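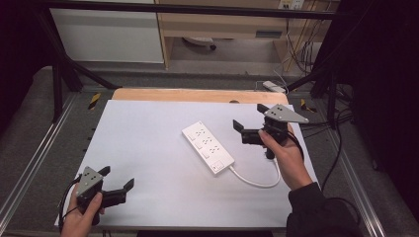

Minutes - Toft River Water Quality Working Group, February

Home | Meetings | Documents | Contact

Present: Ásdís Kárason (chair), Þröstur Damgaard (minutes), delegates from Witano, Drunard and Tillum.

1. Previous minutes
Approved with one correction: the Drunard outfall is on the east bank.

2. Monitoring
Damgaard presented the winter nitrate readings. Station 2 was offline for nine days and its series has been left with a gap. Tillum asked that missing values not be filled by interpolation in the annual report. Agreed.

3. Discharge limits
The draft sets a buffer strip of 100 feet along all tributaries. Witano supports the draft. Drunard objects to the application to seasonal ditches and will submit alternative wording. Kárason noted that section 304 of the draft already defines "seasonal" and asked that any new text use the same definition.

4. Plastic waste
The spring cleanup will cover the reach between Toft bridge and the Tillum weir. Bags to be weighed at one point only - last year two sites used different scales. Drunard to supply 700 bags. Disposal costs to be shared on the existing formula.

5. Reporting
Delegates to send comments on the draft regional pledge to the minute taker in writing. Witano reserved its position on the target year.

6. Other business
Tillum asked for meeting papers to be sent a week earlier. Agreed.

Meeting closed at 4:10 p.m.

Filed under: Water & Waste, Minutes
3 shares | 0 comments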